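Work and Automation – Week 5 handout
Reading: Solheim chapter on task division, plus the Hevthorpe case notes

Last week we looked at warehouses. This week's case is computer refurbishing at Hevthorpe, where the site takes in 2,000 office desktops a year. Opening the cases and reaching into them for parts used to be one bench job, done start to finish by the same person. Under the Jotis project, part of that job moves to a robot arm.

Keep in mind how crowded the inside of a tower is. Boards, cards, wires and drive bays all compete for room, and staff learned to work in there by feel. 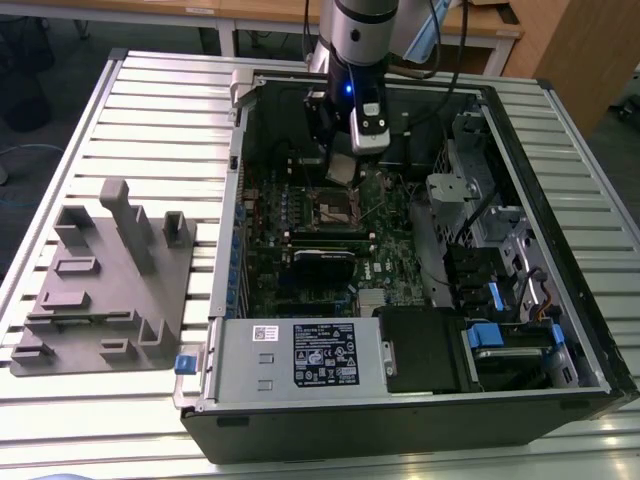
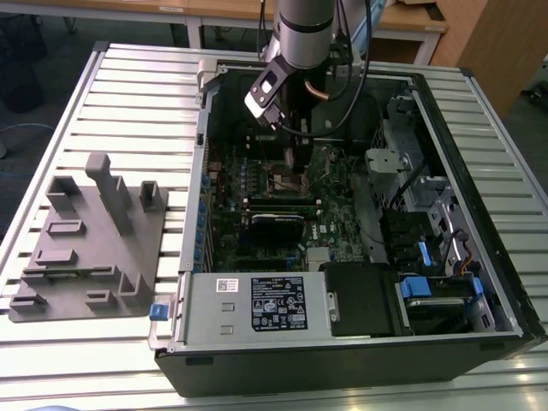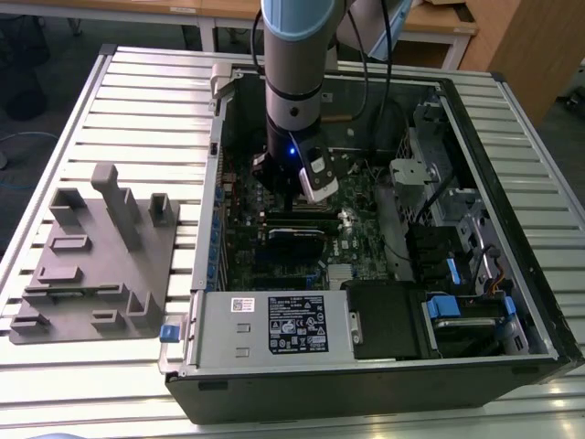
Figures 1 to 3. Robot arm and gripper over the motherboard of an open desktop tower, fixture plate at left.

What changed for staff, according to the case notes:

Technicians now spend more of the shift on sorting, fault calls and checking the arm's work. Two of them said the day felt longer.

Sore wrists came up less often. Boredom came up more.

Pay grades stayed the same, although the job description was rewritten in January – a sore point with the union.

For the tutorial, bring half a page on this: who should decide which tasks go to the arm, and what should the bench staff be asked first?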